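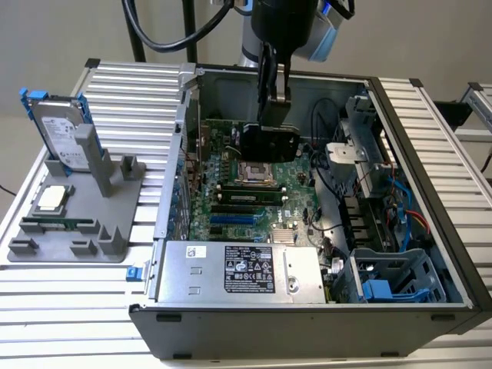 Brondorura Sheriff's Office opens reserve deputy applications

21 Jan 2025

Anyone who has ever thought about giving a few evenings a month to the Brondorura Sheriff's Office now has a chance to do it. Applications for the reserve deputy program opened this morning, and they'll stay open until all the places in the July class have been filled.

Reserve deputies ride along on patrol, help out with traffic at parades and ball games, and lend a hand when a search runs long and the regular shifts are worn out. It's unpaid work, though the office covers the uniform and the training, which comes to 600 hours spread over evenings and Saturdays at the Breten substation.

"We've had teachers, a baker, a retired bus driver, all kinds of folks, and I've been glad of every one of them," said Sgt. Faraji Makokha, who runs the program and was a reserve himself before he came on full time. "If you're on the fence, come by and have a cup of coffee with us first!"

Applicants must be 21 or older, hold a valid driver's license and pass a background check and a fitness test. Once sworn in, reserves are asked to serve at least 80 hours a year. Paper forms are at the front desk in Breten and at the Paucar Road library, and the next open house is at the Hiltia fire hall, with parking around back.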